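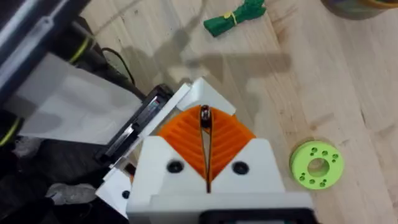 Sterncombe Castle -- Visitor Programs & Events Team

Aug 8, 2018
by Hiwot Ejigu

4. Setting up the audio guide desk and the courtyard trail

For whoever opens up. Read sections 1 to 3 first (keys, alarm, gate). This one covers the handsets and the family trail only. Archery has its own guide, ask Rima Mahasneh.

4.1 Handsets

1. Unlock the Lorden cabinet behind the ticket desk. Small brass key, not the gate key.
2. Take out both charging trays. 28 handsets in all. Green light = ready. Amber = leave it in.
3. Switch on the desk unit and wait for the beep. Slow on cold mornings. Don't press the button again, it starts over.
4. Pick the tour. "Great Hall" is the default. On reenactment days use "Siege" instead, the Great Hall is closed to visitors until the drill is done.
5. Test two handsets at the gatehouse stop. Key in 7, press play. You should get the bell and then the porter talking.
6. No sound? Volume first. Then put it back in the tray, count to ten, try again. Still nothing -- red tag, bottom drawer, write it in the book.

Note: the Arabic and French tours are on the same handsets. Hold down the globe key untill the list comes up. The visitor can do this but most will ask you.

CAUTION: Do not stack trays while charging. They get hot.

4.2 Courtyard trail

1. Trail boxes are in the Kanaan tower, ground floor, left of the stairs. Mind the step.
2. Put one out at each marker post. Lid facing the path.
3. Check the stamp and ink pad in every box. Dry pads go back to the desk, refills are in the craft cupboard.
4. Rope off the well. Both hooks. Pull on the rope after, it slips.
5. Trail sheets and pencils on the low table by the gate. Top up at lunch.

Note: the route changed in May. Old sheets still send people up to the north wall. If you find any, bin them.

CAUTION: North wall walk is closed in high wind or if the stones are wet. Chain across, sign out, tell the desk by radio. Don't wait for someone to complain.

4.3 Costume corner

1. Open the chest, hang the cloaks by size. Helmets on the bench.
2. Wipe helmets inside and out, spray is under the bench.
3. Wooden swords stay in the rack till a member of staff is there. No exeptions.

4.4 Closing

1. Last handset goes out an hour before closing.
2. Count them back in. Short? Check the cafe tables and the chapel, then call Issa Zoubi.
3. Handsets in trays, trays in cabinet, lock it.
4. Boxes in from the courtyard even if it looks dry.
5. Sign the book.

Desk unit faults: Kiline support line, number is taped inside the cabinet door. Trail sheets running low: Afaf Qaisi -- give her a few days. Costume repairs go to Maysoun Qaisi, in the blue bag with a note pinned on.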